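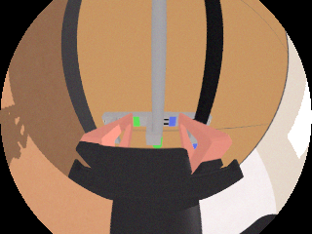 A simulated gripper holds a gray T-shaped part over a tan tabletop, as rendered for the wrist view.

Ctibor Beneš likes to start his mornings by breaking things that don't exist. At Radavska, he writes the planner that decides how a two-fingered gripper should take hold of an awkward part, and nearly all of that work now happens in a simulator called Kiltance.

The T shape is a favorite test, and it's easy to see why he enjoys it so much. Grab the crossbar a little off center and the long pole wants to swing. The planner tries 300 grasps for each starting pose, scores them, and hands the best one to the controller, which corrects its aim 60 times a second as the fingers close.

What thrilled me was the replay tool. Beneš can stop any attempt, drag the part a hair to the left, and let the software think again from there — all without restarting the run. The last big batch had 1,038 attempts in it, and he scrolled through the failures like a kid with baseball cards.

"The bad ones are where I learn the code," he said, opening another.

The fisheye lens model came later, and it broke the pose estimator for weeks. Straight edges bent, and the old line finder gave up. The new version should be ready for outside testers in October.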